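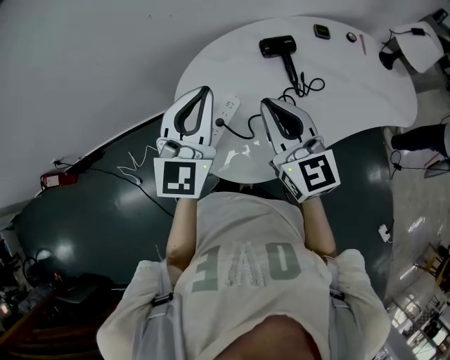
Ok quick one, I have to be out the door by 4 and I promised Liv I'd write up the cord thing.

So. Cords. I have been meaning to deal with the cords since we moved into the Ullura space and I kept not doing it. Every table has a strip on it, every strip has something plugged into it, and half the time you follow the wire and it goes to nothing, or to a thing that died in the spring. The hair dryer is the worst. I know, why is there a hair dryer in a workspace. We use it for peeling labels and for shrink tubing and, one time, for Malte's socks. It has a cord that's longer than it needs to be and it ties itself in knots when you leave it alone for a night.

My old way of putting it away: wrap the cord around the handle, tight, shove in drawer. Don't do this. Baiba told me (twice, nicely, then not so nicely) that it kinks the wire right where it goes into the handle, and that's where they go bad. She had one spark on her at her sister's place in Hovland. Scared me enough.

New way, works so far:

Unplug first. Yes obvious. I have skipped it.

Lay the dryer on its side, nozzle pointing away from you. Pull the whole cord out straight along the table, all of it, and let the twist fall out. If it won't lie flat, hold it up by the plug end and let it spin. Takes a minute, feels silly.

Then big loose loops, about as wide as your hand is long. Leave a bit of slack at the handle end, that part should never be pulled. One velcro tie around the middle of the loops. Not a rubber band, they go gummy and then you have black goo on everything.

Power strip same idea but the strip goes in the bin face down so crumbs don't get in the sockets. Maybe that's only me.

I bought a pack of 12 velcro ties thinking that was plenty. lol. Used them up on the first two tables. Went back for more, and Arvid says he has a roll of the stuff somewhere from the Jivdale job that you cut to length, which would have been good to know before I payed for two packs.

The place itself doesn't help. It's a big high room with a balcony, white nearly everywhere you look up, those long tube lights all the way back, and the outlets are never where the tables are. So you run a strip, and then another strip off to the side, and there's a wire across the floor, and somebody in socks finds it.

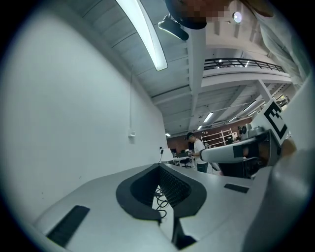
Torbjørn wants to run proper outlets down from the ceiling, with pull-down reels like a garage has. He got a price from someone in Busitz and went very quiet, so I think we are staying with strips until at least December. Fine by me, I like the white ones, they dissapear on the white tables.

Labels next. I did a little flag of masking tape on each plug with what it belongs to, in marker. HAIR DRYER. LAMP. CHARGER, SMALL. Did 18 of them in one evening with a podcast on and it was the nicest evening I've had in a while, make of that what you will. The small stuff (pens, the little square gadgets, whatever doesn't have a cord) goes in a tray. I'm not labeling pens.

Still to do: the shelf by the stairs. The box marked MISC, which Liv says has 200 adapters in it and I believe her. And a hook for the dryer so it stops living on the table, because I put it away on purpose and it was back out by lunch.

If anyone has a good hook that will hold on a painted wall without drilling let me know in the comments. The sticky ones fell down overnight, both of them. Ok going, I'm late, more when the shelf is done.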